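One Pot Is Plenty

Print this page | E-mail this story
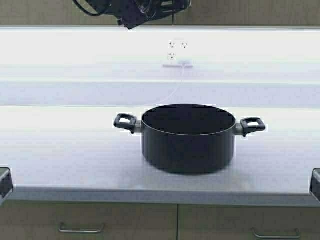

How many pots does a small kitchen need? One deep one with two handles, and a frying pan if you like eggs.

I had the Ackermann set once. Paid 165 for it, used maybe a quarter. The rest sat in a stack and fell on my foot every September when I dug out the big one for soup. Gave it away. Don't miss it.

Two handles beat one long one — you lift with both arms, nothing sticks out to catch your sleeve. Stores wont push that. They want you buying the set.

Buy one. Cook in it. Wash it. Done.

COMMENTS (3)

Kukent: And pasta AND sauce the same night??

Maltum60: Sauce first, tip it in a bowl. Did it for 4 kids.

Roken: Still want my lids.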